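### 3.2 Bedrooms and sleep diaries

I'll admit I love this part of the study! Mahfuz Bhuiyan and I read 248 sleep diaries from Mabula (my eyes still hurt), and people kept writing about their pillows.

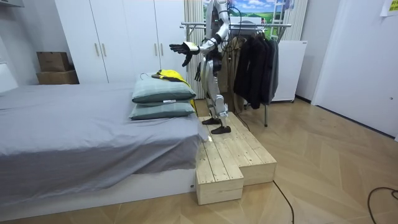

**Figure 2.** A small bedroom with pillows on the bed.

Light sleepers fussed over pillows the most, and they also skipped more diary days, so I'd go easy on that link.
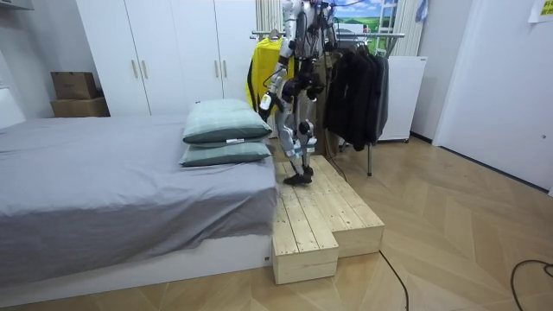

We dropped diaries with under 3 nights filled in, then Kheri Mollel recoded the rest in May.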